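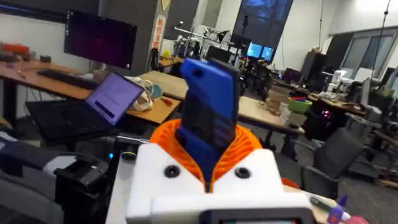

The long desk and the second table, February, mid-afternoon. Laptop open, cables coiled, screwdriver out.

1. Right. I have been told three times this month that a shared workroom can be "solved" by a tidying system. I have now read the system. I have also sat in the room. A thread, and I'm afraid it's a long one.

2. The system is called Sollus. It comes as a printed booklet and a set of coloured labels, and Ingvar Østergaard, who I share the room with and am otherwise fond of, paid for it out of the kitty. The booklet is 51 pages. I'd like that noted before we go any further.

3. The central claim is that every object has a "resting place" and that mess is what happens when objects are away from home. Fine. Now look at that desk and tell me where the screwdriver's home is. Red handle, lying flat on the tabletop, a short reach from where somebody would sit down and want it.

4. Sollus says drawer. We tried drawer. When it lived in the drawer we owned one screwdriver and spent our lives asking who had it. I can see it from the door now. I fail to see what has been lost.

5. Cables next. The white ones are in a coiled bundle beside the laptop, and I'll admit a coiled bundle is better than what we had in the autumn, which was more of a nest. But coiling was my mum's advice and it was free.

6. The booklet wants each cable in its own labelled bag. I did one evening of this. You end up with a box of bags, and every bag has to be opened to find out whether the label was telling the truth. Mine weren't, by the end. I was tired and wrote "misc" on four of them.

7. Somebody asked me last time what the little teal-blue roll is. It's a roll, and it's useful. It stays next to the cables, where it gets used. Ingvar has moved it to the "supplies zone" twice and both times it has come back, and I'm not saying by whom.

8. Monitor. Putting it up high was the one change I argued against and I was wrong, so credit where it's due. There's room for the keyboard at the back of the desk and you can still get a laptop in. My neck has views, but the desk is better for it.

9. Before anyone gives Sollus the credit for that: raising the screen isn't in the booklet. I've checked. There's a page on "vertical thinking" and it's all about shelves.

10. Now the second table. Boxes and papers in a stack, and the green bowl. This is where I part company with the whole business of clear surfaces.

11. A table in a room where people work will collect boxes and papers. You can clear it at nine in the morning and by lunch there's a delivery on it and somebody's post on the delivery. The booklet calls this "surface drift" and treats it like damp.

12. I'd call it a table doing its job. What matters is whether the stack can be moved in one go when you need the space. Ours can. I've done it with my coat on.

13. The bowl stays. I've had this argument. The booklet says no food containers in a working area and then, eleven pages later, suggests a bowl as a "catch-all for small items". Pick one.

14. A reply to the last thread from someone at Jemier (they sell the storage tubs, so pinch of salt) said I was "attached to clutter". I'd like to know what on that desk they'd remove. The laptop? The keyboard? The small black box, possibly. I'll give them the small black box.

15. And the orange thing at the far end. I'll give them that as well. I keep meaning to put it away and I keep not doing it, so there's a point to the other side.

16. White cloth on the grey padding, bottom left. Yes. I know. Sollus has a rule for textiles, which is a hook. We have no hooks. A hook means a drill, a drill means asking the landlord, and asking the landlord means a form.

17. Cost, then, as three of you wanted it. The full Sollus set with the labels, plus the Musmont trolley it keeps nudging you towards, came to 1,059 kroner. The trolley is in the corridor. It doesn't fit between the tables. Nobody measured, and by nobody I mean both of us.

18. For comparison, the things in this room that have made a difference: lifting the monitor, coiling the cables, and Ingvar agreeing that the long desk is for whatever's being worked on now and the other table is for everything else. The last one took a five-minute conversation and a biscuit.

19. That's my whole objection, really. The booklet sells you places for objects and what we were short of was an agreement between two people. I don't know how you'd print that on a label. I expect someone's trying.

20. To be fair to it, I did keep one thing. There's a bit near the back about doing a short reset before you leave, same time each day. We do it at half five. It's mostly moving mugs. It works on the days we remember, and I'd put that at more than half, which is better than I've managed with anything else I've been told to do daily.

21. To the person asking if Cassim is any better: I've only read the free chapter. It opens with a story about a monk and a spoon. I'll try to get through the rest, but I'm not hopeful.

22. Ingvar has read this thread and would like it known that the labels are "still in the trial period". They're in the drawer. Where the screwdriver used to be.

23. Muting replies till tomorrow. If you've got a way of hanging a cloth in a rented room with no drilling, that one I do want, so send it directly. Sticky hooks don't count - we've had two come off the wall and one took the paint with it.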